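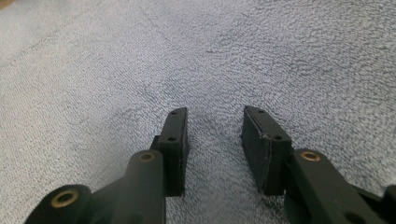
Should you rest a stiff shoulder completely? Mostly you're better off keeping it moving, gently and often, as long as the pain stays mild.

I get asked this more than anything else at the Trarnthorpe clinic, so I thought I'd put it in the June newsletter. A lot of people tuck the sore arm in against their side and leave it there for weeks (I did the same with mine a few years back, and I should have known better!). By the time they come to see me, reaching up to a cupboard has become a proper struggle.

The one I start nearly everybody on is the pendulum. Lean forward with your good hand on a table, let the other arm hang, and let it swing in small circles for a minute or so. Two or three goes a day is plenty. After that we usually try sliding the hand up a wall – slowly, and stopping when it starts to pinch.

If you've had a fall, can't lift the arm at all, or the shoulder is hot and swollen, please get it looked at first. Pain in the shoulder with a tight chest or trouble breathing means ringing 999 straight away.

Fiona Matheson is running the shoulder class at our Floltport rooms again this month, and it's a friendly bunch. We sent this newsletter to almost 3000 of you last time and the class filled up quickly, so do ring the desk soon if you fancy it. Mornings before ten are the quietest time to get through.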